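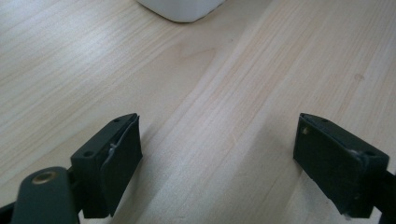 ## 3. Setting up your tabletop

Okay, legs are on, the frame is square, and now we get to the part I like best! This section covers finishing, placing and looking after the pine top on your Calside table. I've set up three of these now (one for me, two for family who asked nicely), so I've made most of the mistakes already.

Pine varies a lot, even across one board. You'll probably get some tight, narrow lines in one spot and wide wavy figure in another, maybe with a little swirl where a knot was close by. Small dark specks are normal too. Please don't sand those out, I tried it once and ended up with a shallow dip that I can still feel with my hand.

### 3.1 Before you start

You'll need:

- the top, unwrapped and left flat indoors for 26 hours or longer
- 8 short screws from the bag marked T
- a hand screwdriver
- fine sandpaper
- two lint-free cloths
- matte oil (I use Umura clear, but any clear matte furniture oil should do)

**Note:** Check the bag before you open the oil. The short screws and the leg screws look a lot alike, and the leg screws are long enough to come up through the top. Ask me how I know.

### 3.2 Oiling the top

1. Lay the top on a blanket, good side up, near a window. Side light shows up scratches that you'd miss under a ceiling lamp.
2. Sand lightly along the grain. Follow the lines even if they run off at an angle to the edge of the board.
3. Wipe off the dust with a dry cloth, then go over it again.
4. Put a small puddle of oil on the second cloth and rub it in, working from one end to the other. Thin coats! You want a soft sheen.
5. Wait 13 minutes and wipe away whatever hasn't soaked in.
6. Leave it overnight. If it feels tacky in the morning, give it another day before you touch it (I know, I know).
7. Flip it and do the underside the same way. One side oiled and one side bare is how you get a warped top.

**Caution:** Oily cloths can heat up and catch fire by themselves. Spread them out flat outdoors, away from anything that burns, until they're fully dry and stiff. Never ball them up in the trash.

### 3.3 Fixing the top to the frame

1. Turn the top face down on the blanket and set the frame on it, with the same gap on every side.
2. Start all the screws by hand before you tighten any of them.
3. Snug them up a little at a time, going corner to corner. Stop when they're firm. Pine is soft, and a power driver will strip the holes before you can say oops.
4. Get a second person and turn the table over together, lifting by the frame.

### 3.4 Living with it

Give the oil a full week to cure before you put anything heavy on there. After that, go ahead and use it, it's a table!

- Stick felt pads under storage boxes, lamps and anything else you slide around.
- Wipe up coffee and water right away, then dry the spot.
- Skip spray polish. It builds up and goes blotchy.
- Pale pine warms up in color over time, and the part by the window goes first. Move your boxes and trays every so often or you'll get light patches underneath. Mine got a perfect rectangle one August.

For small dents, lay a damp cloth over the spot and touch it with a warm iron for a few seconds, then let it dry and check. Repeat if you need to, and re-oil that area once it's completely dry.

Drawer runners are next, in section 4.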